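Home | Build notes | Cell care | Parts | Contact

Resetting the toy kitchen cell before a run

Last updated: February

I look after the kitchen cell at Ornstead, and most of my mornings go into getting it back to a known state. It's not hard, but skip a bit and you'll be chasing odd grasps all afternoon (ask me how I know!).

Park the arm first

Send the arm to its park pose from the Rundix panel and drop the speed to 3 per cent while you're still learning the moves. Hang the gripper over the cooktop with the fingers pointing down and clear of everything. Then hit pause, and only then put your hands in.

Wipe the fingers with a dry cloth and look at the tips. I swap ours every 3,000 cycles, or sooner if they've gone shiny. The Gronow screws are tiny, so do them up with the short driver and stop when they're snug.

Lay out the props

I start with the pot, on the cream cutting board beside the stove, handles out to the sides. Sausage and potato go inside, the spatula lies flat in front, and the spoon can lean on the pot. Leave the glass lid on the back-left burner. Polished steel throws reflections all over the place, so if your depth readings go patchy, try dimming the lights before you fiddle with any settings.
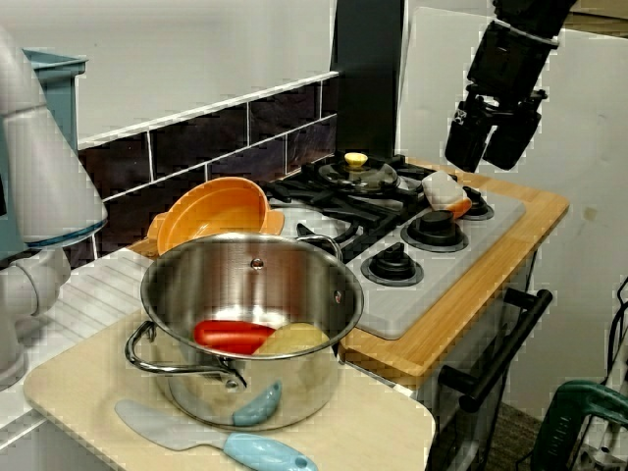 Check the home position

Take it off pause and run the Fanero homing routine. The wrist should settle at 135 degrees. If it's out, run it again from park, and if it's still out, leave the offsets alone and re-seat the wrist plug.

After that I do 9 slow practice picks on the potato, colour check switched on, and save the log with the day's runs.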